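Search this site Go

June – by Ruairí Ní Chonaill

I gave up sugar in my coffee two weeks ago. I'd taken it since 2000, when I worked nights at Prokopenko.

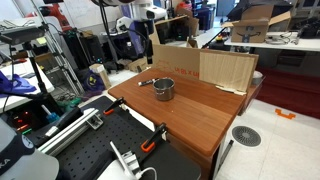
The first mornings were bad. By 11 I wanted cake.

Things that helped:

- A smaller mug
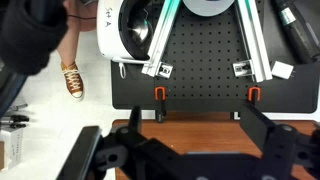
- Milk, warmed first

Lighter beans suit me better now – the dark ones taste burnt.
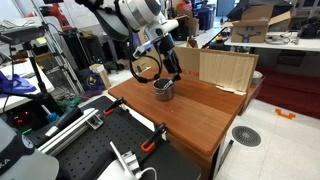
My sister still takes two spoons and says I'll be back.

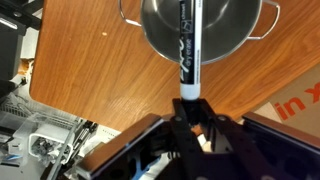

Marker and steel pot.

Contact | © Ruairí Ní Chonaill | Back to top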